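Ticket: right gripper drops out during clock pick
Site: Braltwood, bench 2
Opened by: Man-sik Chae
Priority: medium
Status: waiting on parts

Problem
Since the July update the right gripper faults partway through the two-arm clock task. The arm holds position, the fingers stop taking commands and the console shows "grip timeout, code 11". Left arm is fine. Power cycling clears it for a while. 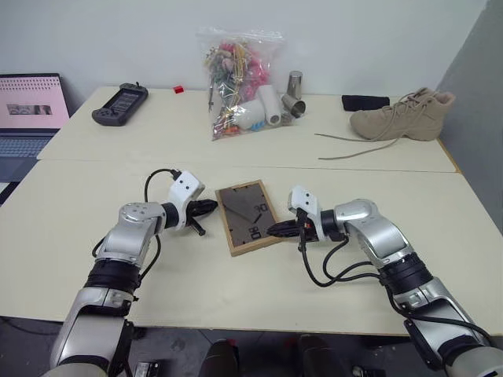 Bench 2 during the clock task, both arms in position.

What I've tried
Restarted the arm controller. Fault came back on the next run.
Reseated the wrist connector on the right side. No change.
Swapped the left and right controller ports. Fault stayed with the right gripper, so I don't think it's the controller.
Dropped the grip force from the Taltness default to 24. Ran longer before faulting, but still faulted.

Next I went through the wrist camera recordings. The faults bunch up when the fingers are closed and working low at the edge of the wooden frame. 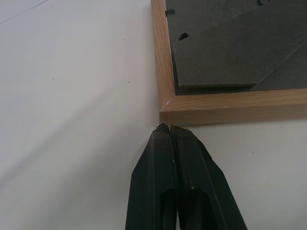 My guess is the fingertips are pressing into the tabletop and the motor current climbs until the driver gives up. I raised the approach height by 2 mm and got roughly 200 cycles before the next timeout. Better, but I wouldn't leave it running overnight.

Reply from Nautiyal support, 3:40 pm
Please send the current log for the right gripper. Code 11 can also come from a worn finger cable. Do not raise the timeout limit in the meantime.

Update
Log sent. Replacement cable ordered through Pukon. Bench 2 stays on attended runs only until it's fitted. Leaving this open.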